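Skutudari Learning Center
Machines at Work: A Reader for Grades 3 to 5

How a Gripper Is Looked After

People use their fingers all day long. Fingers turn pages, button coats and pick up crumbs. A machine that must pick things up needs something like fingers too. The part that does this job is called a gripper.

At the Skutudari workshop there are grippers of two kinds. One kind is bolted to the end of a robot arm. The other kind is held by a person, who moves it by hand and opens and closes its fingers. Both kinds have two fingers that face each other, and both kinds need the same care. This reader explains that care from beginning to end.

The two grippers used most often have names. They are called Sasar and Bravo. Each one has its own notebook, and every repair is written down in it.

Why fingers wear a coat

Under its coat, a gripper finger is hard. If a hard finger closed on a smooth dish, the dish could slip away or be scratched. For this reason the workshop covers each finger with soft padding. The padding gives a little when it is pressed, in the same way that the tip of your own finger does. Press your fingertip against a window and look at it from the side. The round tip becomes flat, and more of your skin touches the glass.

The rubbing of one thing against another is called friction. Friction helps the gripper hold on. It also slowly wears the padding away, just as the soles of your shoes wear away on the sidewalk. 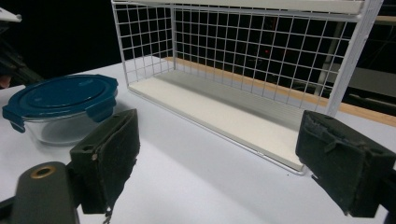 Padding does not wear out evenly. The edges usually go first, because they catch on corners and rims as the fingers move in and out of tight places. Flat parts last longer. When the technicians check a finger, they look at the edges before anything else. On the left finger, the edges along the top and sides have frayed, and on the right finger the lower edge is scuffed and slightly torn. A glass container with a locking lid has tabs that stick out, and a wire basket has many thin bars. Soft padding can rub against parts like these.

The daily check

Visitación Barroso is the head technician at Skutudari. Before the first job of the day she carries out the same check on every gripper.

First, the power is turned off. No one touches the fingers of a machine that could move by itself.

Next, she looks at the padding on both fingers. A little fuzz is allowed. A hole that shows the hard part underneath is not allowed.

Then she tests the screws with a small screwdriver. Machines shake slightly when they work, and shaking can loosen a screw. She turns each one only until it is snug. A screw that is forced too hard can damage the hole it sits in.

After that, she follows any cord or cable with her eyes from one end to the other. A cord that hangs down must not be able to get caught between the fingers.

Last, she opens and closes the fingers slowly. They should meet evenly. If one finger reaches the middle before the other, the gripper will push an object sideways when it should be holding it.

Changing the padding

The padding is changed every 14 days, or sooner if the daily check finds a hole. The old piece is peeled off and the finger is wiped clean. Dust left on the finger would keep the new piece from sticking. A new piece is cut with the help of a paper pattern, wrapped around the finger and pressed down firmly. It must then rest for four hours before the gripper is used again.

Last November, Sasar's notebook reached page 327, and a second notebook was started. The technicians read the old pages when a problem comes back.

Words to know

Friction: the rubbing between two things that touch.
Gripper: the part of a machine or tool that takes hold of objects.
Padding: soft material that covers something hard.
Technician: a person trained to care for machines and repair them.

Something to try

Ask an adult for a pair of kitchen tongs. Pick up a plastic cup with them. Then wrap each tip with a piece of cloth, hold it in place with a rubber band, and pick up the cup again. Write down which way felt steadier.

Next in this series: Lendo, the Cart That Follows a Line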